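Home | Rooms | Storage | Plants | Contact

Side Table, Whiteley House - Gallery

2 min read

The side table in the garden room at Whiteley serves as a staging point for plants and small items on their way to other rooms. It was laid out again in November by Rahel Baumgartner and Prasert Nakpan. The brief was short: one table, one bin, greenery kept to the back, and a cloth that can go in the wash. Notes on the plants and the container follow.
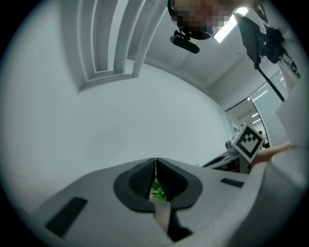 Foliage on this table is chosen for leaf size first and color second. Large leaves catch on bin rims and tear. The bright green leaves between the ridged finger pads are small and glossy, a type that wipes clean with a damp cloth and needs no leaf spray. White walls help with inspection - yellowing is easy to spot against them.

Watering is done at the sink, before anything goes on the cloth. Pots drain for 8 hours. Saucers were tried and dropped, as they left rings on the fabric.

The bin is the one fixed item in the layout. It is listed in the Nanlow stock book as number 461 and is used for whatever has to leave the room that day. Solid-color bins were ruled out early because small things got left in the bottom.
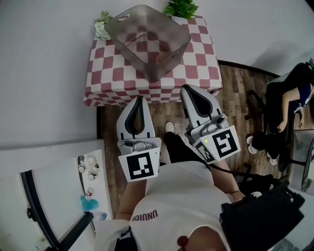 Bins go back to the store shelf at 9 in the evening, emptied and wiped. The cloth is shaken outdoors and changed when marked. Spare cloths are kept in the hall cupboard, second shelf - sign the sheet when taking one.

Layout: Rahel Baumgartner. Plant notes: Mireille Khoury.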